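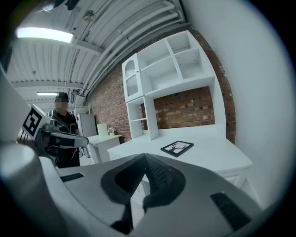

Merrill Entwistle, staff writer, home and storage

2 min read

Fuston sells its white hutch as the piece that makes a small room work. I've heard that about a lot of hutches. The showroom at Clevach had one up, so I went for a look in August and came away with doubts.

White hutch, red brick wall. Brick flatters nearly any white furniture, so picture it against your own beige drywall before you pay $156.

The arched glass door is the pretty part. You'd have to keep whatever is behind it neat, and I wouldn't. The four open cubbies will collect mail.

A framed black-and-white tree lies flat on the desk. Hang it up and you get a work surface, though I'd want to try it with a laptop and a lamp before calling it a desk.

The side table near the refrigerator, with its potted plant and pale flowers, appealed to me more. Nakudus has a similar one for $147, and that seems high too.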